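4.2 Rehearsing in simulation

The arms were built in the Hitcombe workshop, a shared space with one good vise and a heating system that gives up in December. The build had to fit around other members' projects, so most of the control code was written at home, against a simulated kitchen, and carried in later on a laptop. We call the simulator setup Hemside, after the street where most of it was debugged.

Our first Hemside scene was a bare plane with three cubes. The planner did very well on it. It then met an upright fork and proposed to reach it by way of the table. We therefore rebuilt the scene around the kind of clutter found in a kitchen used by people with other things on their minds: upright items next to flat ones, thin handles, produce, and a tray with a rim to catch a careless finger. The pictures on the walls do nothing for the planner. Firdevs Kılıçarslan hung them during a long compile, and removing them now would mean changing the scene file that every later result depends on.

Each trial begins with both arms raised near the table and the grippers open. The viewpoint is that of the robot's own head camera, which in our build sits on a bracket that has never been level. We copied the tilt into the simulator after a weekend spent trying to bend it out of the bracket. Figure 3 shows the resulting view, with the shell of the body filling the lower part and the two arms reaching toward the table.

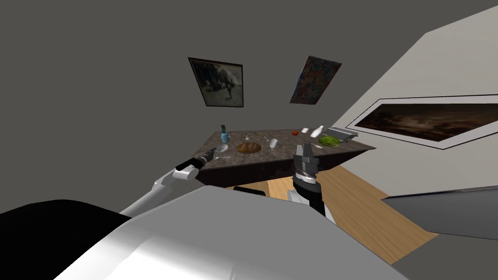

Figure 3. Tabletop scene in Hemside, rendered from the robot's viewpoint.

We ran 421 trials in this scene with the Muteo planner and counted a trial as failed if either arm touched anything other than its target. By that measure 106 trials failed. Of these, 63 involved the spoon, which lies low enough that a fingertip has to pass very close to the tabletop to get under it. The remaining failures were spread over the other objects without any pattern we could defend in print.

Slowing the final approach helped with the spoon and made everything else tedious to watch. We kept the slower approach for flat utensils only - a rule written in a hurry, and still the most dependable line in the code. The Ağca wrist mounts on the physical arms flex more than their simulated versions, so clearances were widened before the code was moved to the workshop. Section 4.3 covers what the vise did to our calibration.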